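模倣学習のデモ収集、シミュレーションだけで済ませていいのか

1 :棚卸し係
9月から小さいグループで模倣学習をやっている。実機は一台しかなく、上からは「デモはシミュレータで集めろ、台数の制約がないんだから」と言われている。
で、集めてみた。遠隔操作でシーンに入って、物をつかんで、置いて、リセット。二人で回して78本。これを多いと言うのか少ないと言うのかもよく分からない。
正直に書くと、私はこのやり方をあまり信用していない。見た目がきれいな軌道がたまっていくのと、学習に効くデータがたまっていくのは別の話だと思っている。
経験者の意見を聞きたい。特に「シムだけで実機に持っていけた」という人、何をどこまで確認してそう言っているのか教えてほしい。

2 :kumihimo
シムだけで持っていけた側です。うちは棚から箱を取るだけの単純な作業ですが、テクスチャと照明をばらけさせて、実機では微調整なしで動きました。
疑うのは自由ですけど、最初から信用していないという前提で集めると、操作も雑になりませんか。

3 :棚卸し係
>>2
操作が雑かどうかは検査で見るつもり。それより「動きました」の中身が知りたい。何回試して何回成功した?箱の位置は毎回変えた?

4 :kumihimo
24回やって失敗は6回です。位置は手で適当に動かしました。

5 :ねじ山なめ太郎
手で適当に、が一番あぶない。人間の「適当」は棚の真ん中に寄る。
うちでも同じことをやって、成功率がいいと喜んでいたら、別の人が箱を棚の端に置いた途端に全滅した。デモを見返したら端のデモが一本もなかった。

6 :kumihimo
>>5
端は確かに少なかったかもしれません。ただ、それはシムか実機かという話ではなくて、配置の分布の話では。

7 :ねじ山なめ太郎
それはそう。でもシムなら配置の乱数を振れるのに、結局みんな手でシーンを作って使い回すだろ。利点を捨てている。

8 :Holanda住み
>>1
収集ツールは何を使ってますか。
うちはProvbridgeで操作を取って、Rison形式で書き出しています。書き出しのときに手首カメラの時刻が関節の記録より一コマ遅れる不具合に悩まされました。気づくまでに集めた35本を全部捨てました。

9 :棚卸し係
>>8
操作はEniaの社内版。形式は独自。時刻のずれは見ていなかった。どうやって気づいた?

10 :Holanda住み
グリッパの指が閉じ切る瞬間の画像と、関節の値を並べただけです。画像ではまだ開いているのに、値は閉じている。一本だけなら見過ごしますが、全部同じ向きにずれていました。
再生して全体をぼんやり眺めるだけだと、まず分かりません。

11 :通りすがりの制御屋
横から失礼。
そもそも遠隔操作のデモを集めるより、シムの中なら状態が全部分かるんだから、計画器で軌道を自動生成したほうがいいのでは。人間が操作する意味が分からない。

12 :ねじ山なめ太郎
>>11
接触が絡むと計画器の軌道は変な姿勢で突っ込む。それに計画器はシムの真値を見て動くが、学習する側はカメラしか見えない。見えていないものを避ける動きを真似しろと言われても、画像のどこにも根拠がない。

13 :通りすがりの制御屋
それは人間の操作でも同じでしょう。操作者が俯瞰カメラを見ながら動かして、学習側には手首カメラしか渡さなければ、まったく同じ問題が起きる。

14 :棚卸し係
>>13
耳が痛い。うちはまさにそれ。操作するときは俯瞰の画面を大きく出していて、手首カメラの画面は隅に小さく出しているだけだった。
今、手首側だけを通しで見直している。操作しているときには気にもしなかったコマがかなり混ざっている。とりあえず一枚貼る。
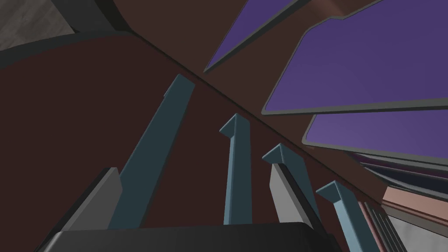 シム内、手首側のコマ。家具らしき面を急角度で見上げている。下の丸みのある濃い灰色がグリッパの一部。

15 :kumihimo
これは……どこに何があるのか、私にも分からないです。右の紫の板は棚ですか?

16 :棚卸し係
>>15
棚にも窓にも見える、としか言えない。この一コマから次の手を当てろと言われたら、私は無理。

17 :ねじ山なめ太郎
灰青の柱みたいなやつが四本並んでるのは分かる。それだけだな。つかむ対象がどれなのか、この一枚からは決められない。
こういうコマが何割あるかで話が変わる。一瞬通り過ぎるだけなら履歴を入れれば済むかもしれんが、長くこの向きのままなら、その区間は学習側にとってほぼ目隠しだ。

18 :通りすがりの制御屋
だから言ったのに。
ただ、俯瞰カメラも学習の入力に足せば解決では?

19 :棚卸し係
>>18
実機には俯瞰カメラを付ける場所がない。シムだけで使えるカメラを足しても、実機に持っていくときに外すことになる。そこをごまかしたくない。

20 :kumihimo
うちは固定カメラも付けていたので、そこは条件が違いましたね。「シムだけでいけた」と書いたのは少し言い過ぎだったかもしれません。棚一つ、箱一つ、カメラ二台でいけた、に直します。
でも、シムをやめる理由にはならないと思います。悪いコマを見つけて集め直すのは、実機よりシムのほうがずっと楽ですよ。

21 :棚卸し係
やめろとは言っていない。本数だけで報告するのをやめたい。
うちのLorraine Tunstallさんが、操作者には手首カメラの画面だけを見せて取り直したらどうかと言っている。操作しづらくて本数は落ちるが、見えないときは操作者が自分で腕を引いて見直すはずだ、という理屈。

22 :Holanda住み
>>21
それ、やったことがあります。見直す動きは確かに入ります。ただ操作者が慣れてくると、シーンの配置を覚えてしまって、見えなくても動かせるようになります。配置を毎回変えないと元に戻りますよ。

23 :ねじ山なめ太郎
結局そこに戻る。乱数を振れ。

24 :通りすがりの制御屋
人間に不自由な思いをさせてまで集める価値があるのか、まだ納得していない。計画器側に視界の制約を入れるほうが筋がいいと思う。物体が一定以上カメラに映る姿勢だけを許す、とか。

25 :棚卸し係
>>24
それも比べてみたいが、「映っている」の判定を誰が書くのかという問題がある。画素の割合で切ったら、大きく映っているのに面しか見えないコマも通る。さっきの画像がいい例で、えび茶の面は左半分から中央まで占めているが、だから何だという話で。

26 :通りすがりの制御屋
対象物のマスクで判定するんだから、家具の面は関係ないでしょう。

27 :棚卸し係
>>26
すまん、それはそちらが正しい。対象物に限れば家具の面は弾ける。ただ、対象物が近すぎて一つの面しか見えない場合は残る。

28 :通りすがりの制御屋
それは認めます。輪郭の条件も要りますね。

29 :kumihimo
学習にかけてみた結果はもうあるんですか?そこを飛ばして議論している気がします。

30 :棚卸し係
>>29
まだない。時刻のずれを先に確認する。ずれたまま学習を回して、悪いのはカメラの向きだと結論するのが一番まずい。
そのあと、配置は乱数、画面は手首だけで6本だけ取って、同じように通しで見る。数を増やすのはそれから。

31 :Holanda住み
指の閉じる瞬間と、開く瞬間の両方を見てください。うちの不具合は閉じる側で気づきましたが、開く側だけ合っていないという報告も別の人から聞いています。

32 :棚卸し係
>>31
了解。両方見る。

33 :ねじ山なめ太郎
あと失敗したデモも消すなよ。つかみ損ねてやり直したやつは、たいてい成功した一発よりよほど役に立つ。

34 :kumihimo
>>33
そこは反対です。やり直しはともかく、失敗で終わったものをそのまま混ぜると、失敗の仕方まで覚えます。うちは混ぜて一度ひどい目に遭いました。

35 :ねじ山なめ太郎
やり直して成功したやつだけの話をしている。落として終わりは別フォルダ行きでいい。

36 :棚卸し係
うちの収集スクリプト、つかみ損ねた時点で自動リセットがかかる設定になっていた。今見たら既定値がオン。やり直しのデモは一本も残っていない。
リセットを切ってから取り直す。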